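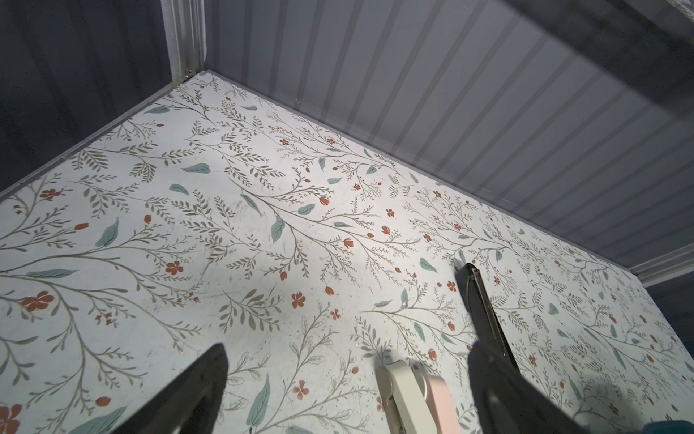
Vivek Negi wants to know why the Sostari pattern archive has cost the fund seven months and still has no index. He asked it kindly, in the margin of my last report, and then asked it again in the next margin.

The short reply is that we have an index. We have two, and they disagree.

**Where things stand in March**

- 280 sheets of the Lehner gift are flattened, sleeved and given a number.
- 20 more are waiting on glue removal. Whoever mounted them in the first place used something meant for shoes.
- The target was 500 by spring. I picked that figure before I had opened the boxes.

The trouble is names. Lehner's own ledgers call one design "Fern Walk" until page 40 or so, then "Betby," then "the green one." Mohit Tyagi spent most of January working out that Betby was a customer and the green one was at least three patterns. He has put these into a single list, which I trust, and I have stopped adding to the old one, which I wrote.

**Money**

Sleeves came in under budget. Shipping from Jiltasano did not: the carrier charged us for a return trip the boxes never made, and I am in a long exchange with their billing office. They have sent me a survey on how it is going.

I would like to move what we saved on sleeves to cover Mohit through the summer. The scanner line can stay as it is, as can the line for "outreach," which so far has bought one banner with our name spelled right.

**Next**

Finish the glued sheets, then start on the florals in box 7, where the leaf repeats are close enough that two people should check each match. I'll send the merged list with the next report. Vivek, please leave the margins wide.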